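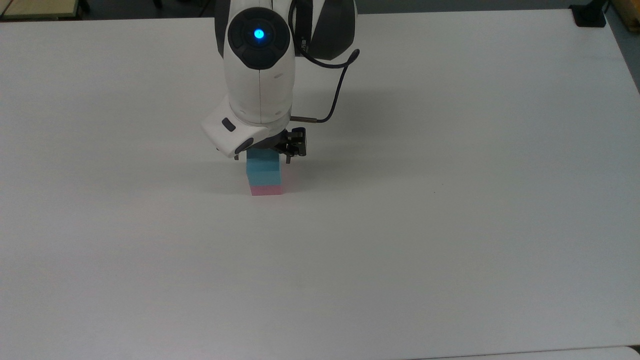 Can you teach a robot arm to stack blocks in a shared workshop, without a lab behind you? With patience and a sturdy table, you can get a long way, and most of the work is in the small stuff: clamps, cables and knowing exactly how high you're lifting.

Emil Strebel has been at it since November in a back bay of the Watkins workshop, where members share the tools, the heat and one very loud compressor. His project is called Tresorura, and the goal sounds like something a toddler does before lunch – put the blue block on the pink one, let go, and have it stay there.

"I love that it's simple to say," Strebel tells me, grinning. "Then you try it!"

The arm is white and rounded, with a bright blue light at the joint and a black two-finger gripper that takes the blue block by its sides, near the top. A slack black cable loops out and back to the forearm. Strebel fussed over that loop for weeks. Too short and it tugs at the wrist, too long and it swings into the work.

His control program, Pilamis, is 687 lines and growing. It logs every attempt in a plain text file, and the evening I visited he was up to 144 (the early ones make great reading – "missed," "missed," "pushed it onto floor"). The fix that pleased him most was a slower descent. Over the last 4 centimeters the arm now takes around 10 seconds, and it's oddly gripping to watch.

Other members wander over with coffee and advice. One suggested a matte tabletop to cut down on glare, and Strebel says the vision part of Pilamis got noticeably steadier after he switched.

Next he wants to try a third block, then a stack built from a drawing. He's also promised to share the code with Treritz, the makers' club across town, as soon as he has cleaned up the comments.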